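Teaching a Robot by Demonstration

Teaching by demonstration means showing a robot a job and letting it learn from the showing. I've been writing up robot topics for the Clollach pages for a while now, and this is the one I get the most mail about, so let's go through it properly!

There are two main ways to do it. The older one is hand guiding, where you grab the arm and push it through the motion while it records its own joint angles. It's lovely for simple jobs (wiping, stacking, pouring), but your own hands are in the way, and guiding two arms with lots of fingers is a real struggle for one person.

The other way is remote control, usually called teleoperation. You wear gloves or hold a pair of controllers, and the robot copies you. My first try was on a setup called Moseck, and I spent 20 minutes just learning to let go of things – closing the fingers came easily, opening them at the right moment did not.

Plenty of this work happens in simulation these days, with kitchen jobs a big favorite. Rongrong Pan, who taught me most of what I know, recorded 114 kitchen runs in one December and kept 50 of them.
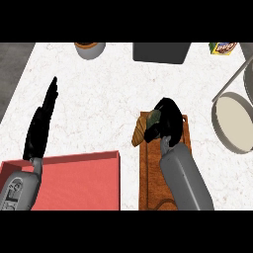 She threw out the ones with long pauses, which I'd have kept. Shengli Xie is on my side there and likes a few clumsy runs in the mix, so the robot gets to see a person recover from a bad grip. His Skisard set has 427 runs, fumbles and all.

Some people also mix the two methods, hand guiding the big arm motions first and adding the fingers later by glove. I haven't tried that one yet.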